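We use cookies to improve your experience. Accept all | Manage preferences

13th March
By Conceição Cordeiro

Progress report to Bullbridge: the Stumness open day

You asked for a short account of the open day and whether your money was visible at it. We had 60 chairs and 59 visitors, which Virgil Bucur considers a triumph of planning. He ordered the chairs.

The talk overran by 11 minutes, all of them mine. Questions were mostly about jobs, with one about whether the machines could do ironing. I said we would look into it, and I regret that, as it has been minuted.

Kernier sent 2 people, who asked sensible things about running costs and took all the leaflets. A second visit is pencilled in for June.
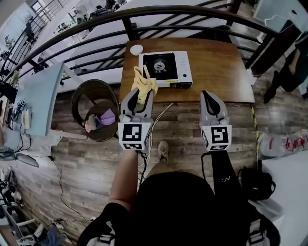 Household tasks were the part of the day your grant paid for, and they drew the longest stares. Visitors expect backflips and are given housework. The work with the hand-held grippers is slow to watch, and a yellow cloth pinched up in front of a gas stove will never sell tickets, but people stayed and asked better questions than they had at my talk. We would like to give this part more time in June, and the talk less. Virgil has already drafted the timetable.

Spending is within budget, biscuits excepted.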